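How our club records a two-arm pouring task

I've had a few messages asking how we do the bottle and cup recordings at the Plidholm robotics club, so I've finally sat down to write it all out. It's written for whoever joins next term, but if you've got a pair of arms and a free table at your own college you should be able to follow along. We call our setup Trutus (it was the name on the first project folder and it stuck).

The task is simple enough to explain to your gran. One arm picks up the bottle, the other arm picks up the cup, they meet in the middle and the bottle tips. We don't use water while people are learning. Dry rice is fine, and later on you can go without anything at all and just practise the movement, which saves an awful lot of sweeping!

What you need

Two arms with parallel grippers, a wrist camera on each, one camera worn on your chest, a bottle, a light plastic cup, a plain cloth for the background and a bit of patience. The logging software we use is Asel, which a former member wrote over one long summer, and it's a bit cranky about start-up order. More on that in a minute.

Step 1: Sort the table out first

Clear everything off the table. Mugs, pens, tape, somebody's phone. I wipe ours down as well, then hang the cloth behind it and pull it as flat as I can be bothered to. Creases don't matter much in my experience, but try not to shift the cloth halfway through a session, because then your first recordings don't match your last ones and you'll be cross with yourself in May when you come to use them.

Step 2: Start things in the right order

Arms on, then cameras, then Asel. If you open Asel before the cameras are up it will happily make a session with no pictures in it. I lost a whole afternoon that way. Check that each camera has a live view before you go any further, and write the session number in the log book as well as in the software. My last one was session 626 and yes, there are gaps in the numbering, please don't try to tidy them up.

Step 3: Get hold of the bottle

Take the cap off yourself and put it somewhere safe off the table. Bring the right arm in from the side with the jaws open, low enough to catch the body of the bottle well clear of the neck, and close slowly.

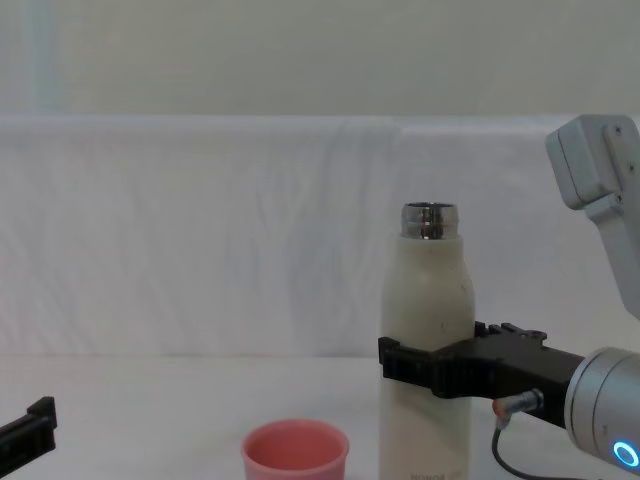 Don't rush to lift once you've closed. Wait a second, then raise it a couple of centimetres and hold it there. If it twists, put it down, open up and go in again a little lower. Metal bottles are slippery things and our pads are nothing special, so everyone has this trouble to begin with. I stuck a strip of rubber on ours last year and it helped for about a week, until it peeled off in the middle of a recording.

Watch your cable too. As the wrist turns, the loop swings round with it, and if it's too tight it'll tug on the connector just as you start to tip. Do one full turn of the wrist with nothing in the gripper before your first proper go and see where the slack ends up.

Step 4: Bring the other arm to the cup

This is the bit I find hardest. Open the gripper wide and line it up with the table before you move sideways. People tend to steer towards the cup and lower at the same time, and that's how cups go flying. Get your height right first, then slide across until the cup sits between the fingers, and only then close. Gently! Ours is soft plastic and it'll squash into an oval if you grip it like the bottle.

Have a look at the wrist camera view while you do it. It feels backwards at first but after 20 or so goes your hands get the idea.

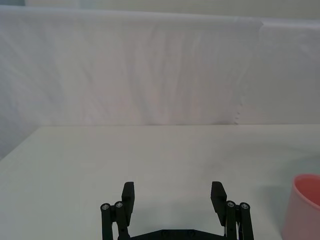 Wrist camera view with the gripper open and the cup off to the right.

If you can't see any of the cup in that view, back off and start the approach again. Guessing where it is has never once worked for me.

Step 5: Pour and put back

Lift both, bring the cup under the neck of the bottle, and tip slowly. Stop, tip back, and set the bottle down first, then the cup. Leave the arms still for a moment before you end the recording so there's a clean finish. I count to 4 in my head.

Mark each go as good or bad straight away. We keep the bad ones in a separate folder, and they were surprisingly useful when we were getting ready for the MacBrayne challenge, where the cup gets moved on you between rounds.

How many to do

I'd say eight good ones, then swap with your partner and have a cup of tea. Your driving gets sloppy when you're tired and it really shows in the recordings. Move the cup and bottle to new spots between goes, including a few awkward ones near the edge.

When you're done, close Asel before you switch the arms off, and put the cap back with the bottle please. We're on our third cap.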